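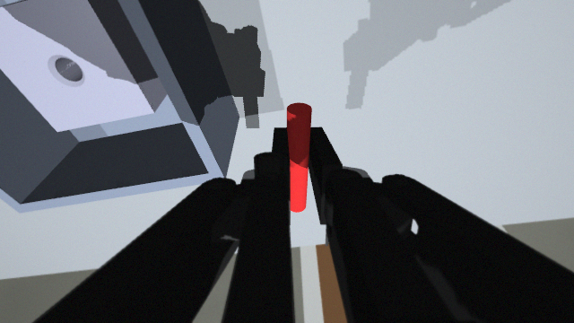

Chapter 7
How long will it keep? Setting a shelf life

My first proper job in food was at Prendergast, a chilled soup maker in Tunora, and on my second morning Kiri Costigan handed me a pot of leek and potato called Olla and asked me how long I thought it would last. I said eleven days. She asked me why. I had no idea why! I'd read it off the lid of the pot next to it.

I tell this story to every group I teach, partly to get my own embarrassment out of the way early, and partly so you'll see that a date on a pack is a decision. A person made it, with some evidence in front of them (a lot or a little), and that person ought to be able to tell you what the evidence was. By the time you finish this chapter I'd like you to be able to look at any date you've been asked to sign off and say where it came from.

In Chapter 6 we spent a long time on what makes microbes grow: temperature, acidity, water, salt, and the gases in the pack. Keep those pages handy. We're going to lean on them quite heavily, especially the bits on pH and water activity, and I shan't be going over them again except where people usually get in a muddle.

7.1 Two sorts of date

We'll start with the words, as half the arguments I've sat through in meetings were really arguments about words.

In Britain you'll meet two date marks again and again. A "use by" date is about safety. It goes on food that spoils quickly and could make someone ill after a fairly short time, such as cooked sliced meats, fresh fish and a good many ready meals. A "best before" date is about quality. Past it, the biscuits may be soft and the crisps may taste a bit tired, but if they've been stored as the pack says they should still be safe to eat.

So far so easy. The trouble starts with foods that sit near the line. Take a hard cheese, a soft cheese and a tub of houmous. Most students are happy to give the hard cheese a best before and the soft one a use by, and then they stare at the houmous for a long while. I did too! The right question to ask is whether anything harmful could grow in it, at the temperature it's going to be kept at, to a level that matters, before the customer would notice something was off. You can't answer that from the name of the food. You need the recipe, the process and the pack.

There's also "display until", which you may still see here and there. It's a stock control note for shop staff, it has no legal standing as a date mark, and shoppers mix it up with the other two all the time. I'd be glad to see the back of it.

7.2 What are we waiting for?

Every food goes off in its own way, and a shelf-life study needs to be watching for the right thing. Bread goes stale and then mouldy. Butter and nuts turn rancid. Bagged salad goes slimy. Frozen peas dry out and lose their colour, slowly, over months, without any microbes getting a look in.

With Olla the thing we could taste was a sourness that crept in from bacteria that had survived cooking or got in at the filling line. But the thing that worried Kiri was something we couldn't taste at all. Listeria monocytogenes will grow at fridge temperatures, slowly but quite contentedly, and it can do so in food that looks and smells lovely. If your study relies only on a panel sniffing pots round a table you'll miss it completely.

So there are two clocks running, and the shorter one sets your date. I drew them as two clocks on the whiteboard at Prendergast, and Bogdan Bogdan from the filling line told me they looked like fried eggs. You may prefer to picture eggs.

7.3 The kindest fridge in the world

Now for my own big mistake, which I'd like you to make on paper and not with real soup.

For my first study I put 28 pots in the lab fridge and tested a few of them every couple of days. That fridge sat at 3°C and hardly wobbled. The pots did beautifully. I wrote up a lovely long shelf life and took it to Lindsay Hinds, who ran the technical side, and she read it through and asked me one thing: what temperature was my fridge at home? I bought a thermometer on the way back that evening. It said 8°C in the middle and more in the door.

A pot of soup gets a van ride, a spell on a loading bay, a shop cabinet, a car boot and then a fridge that's opened every time someone fancies a bit of cheese. Your study has to allow for that. In practice you store samples at a good chilled temperature for the first part of the life and then at a warmer one for the rest, chosen to match how the food will really be treated. We'll work through how to choose those temperatures in section 7.5. For now, just get into the habit of asking about the fridge.

Once a pack has been opened, of course, everything changes again, and "once opened, eat within two days" needs evidence behind it as well. People forget that one. I've seen it copied from label to label for years.

7.4 Before you begin

You'll need your notes on growth curves and a calculator. The main worked example uses a set of 253 results from a chilled soup much like Olla, and the full table is at the back of the book. Do the first pass by hand, please, even if you're quick with a spreadsheet. Plotting the points yourself makes you notice the odd ones, and we'll be talking about the odd ones a good deal.

Some questions to chew on before you turn over:

Look at five chilled foods in your own kitchen. Which date mark does each one have, and would you have picked the same?

A maker cuts the salt in a cooked ham and leaves everything else alone, including the date. What would you want to ask them?

A sauce has kept well for 34 days in a study at 3°C. What do you know about it now, and what don't you know?

Have a go at the last one in writing, a paragraph will do, and keep it somewhere safe. You'll be coming back to it at the end of section 7.5 with a red pen.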